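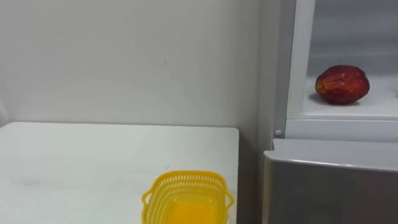 Shampoo bars lose more product to standing water than to hair. A bar that sits in a puddle between washes turns soft on the underside, and the soft layer goes down the drain at the next use. Storage therefore affects the cost per wash more than the price on the wrapper does. A plastic basket with mesh sides, like the yellow one on the white tabletop, lets air in from the side, but the floor needs checking too: if it is solid, water will collect there and the bar should go on a small rack. Glass jars and closed tins are fine for travel and poor for daily use.

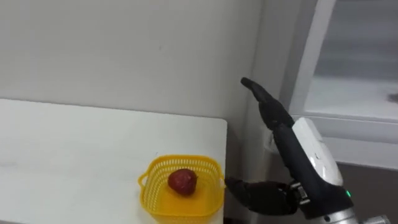 By Hammad Bajwa | Hair and Body | 3 min read

Reader questions in April were mostly about three bars: the Sulau, the Trirner and the Mengal. All are sold as shampoo, but they are made differently. The Sulau is a true soap, with a high pH, and leaves a dull film in hard water. The Trirner and the Mengal use milder cleansers pressed into a solid, and neither leaves the film. The Mengal is the harder of the two and takes longer to lather.

For short hair, five strokes of a wet bar across the palm give enough lather. Long or thick hair takes around 10. Rubbing the bar straight onto the scalp uses more product and tends to leave residue near the crown.

Cut a new bar in half and keep one piece dry – a paper bag in a closet will do. Destwood sells a slatted dish that fits a half bar, though a full Mengal is too wide for it. Rinse the dish once a week, as old lather hardens in the slats and blocks the drainage.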